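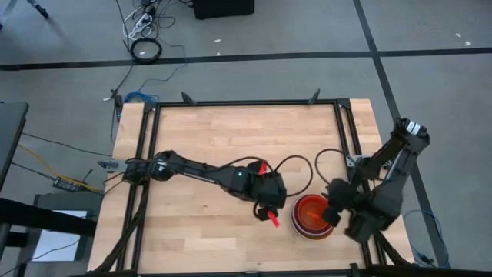

Tanveer Malik wrote to me that two arms are only double trouble, and that one good arm teaches a beginner more. I have read his comment many times and I still do not agree.

I built the Birkley two-arm kit in our shared workshop in December. It took me 22 evenings. The frame went together well, and the corner brackets hold it square. The manual is weaker: page 6 shows the left base the wrong way around, and I lost one whole evening because of it.

Cables are my main complaint. The loop at the wrist is long and I must watch it in every move. For 408 dollars I expected some clips in the box. 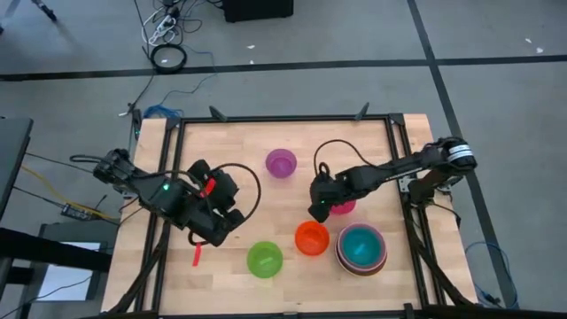 Both arms over the table, bowls between them, teal one on top of the stack.

I give it four stars. Please buy the clips before you start.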